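Jemby Issue Tracker
Project: Gallimness tabletop set
Ticket: Ball-in-mug episodes labeled as failed
Opened by: Jyoti Negi
Assigned to: Rupert Brunner
Status: Resolved
Opened: 27 January 2026

Summary
The success check marks "put a tennis ball in the mug" episodes as failed when the ball is inside the mug. It happens with the clear glass mug only. The opaque mugs in the same batch are labeled correctly.

Steps to reproduce
Load the Hustgate wood table with the glass mug and two tennis balls. Use the overhead view. Run the scripted policy for 40 episodes with the default check and compare the labels with the last image of each episode.

Expected
Episodes that end with a ball in the mug get a success label and go into the training split.

Result
24 of 40 episodes were labeled failed. I went through the last images by hand and 20 of those have a ball in the mug. The other 4 are real misses and should stay as they are.
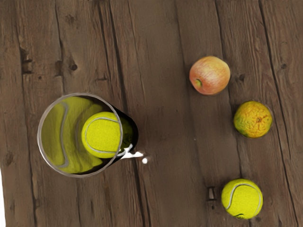
Last image of an episode labeled failed. One ball in the glass mug, one on the table at lower right.

Comment — Rupert Brunner
Can you send the check log for that one? I want to know if it fails on position or on the object mask. Also please confirm which ball the script was told to move. If it was looking at the loose one, a fail label would make sense.

Comment — Jyoti Negi
Log attached. It fails on the mask. The target ball is the one in the mug, I checked the ID in the episode header. The position test passes with room to spare.

The mask step finds a yellow-green area much bigger than a ball, because the color is spread through most of the glass. It then throws the area out as too large. The apple and the orange are not part of the problem. I took both out and got the same labels.

Comment — Rupert Brunner
Thanks. The mask step was written in September for the El Fassi set, which had no glass in it. The size limit assumes you see the ball directly.

Two options. We can raise the limit, but then it may accept a ball sitting behind the mug, seen through the wall. Or we skip the mask for clear containers and use the simulator state: ball center inside the mug volume, and speed under the rest threshold. I prefer the second one. We have the state anyway, and the mask was only a cross-check.

Comment — Jyoti Negi
Agree on the second. Please keep the rendered images as they are, though. The policy has to learn from what the glass does to the ball, so I don't want the refraction turned down to make labeling easier.

Comment — Rupert Brunner
No change to rendering. I added a "clear" flag to the container config. When it is set, the check uses state only. The flag is off by default, so older sets keep their labels.

Comment — Jyoti Negi
Reran the check on the same 40 episodes, no new rendering. The 20 wrong labels are now success and the 4 misses are still failed. Training split rebuilt.

The glass bowl in the next batch needs the flag too. I'll open a separate ticket for that.

Resolution: Fixed in config and check script
Closed by: Rupert Brunner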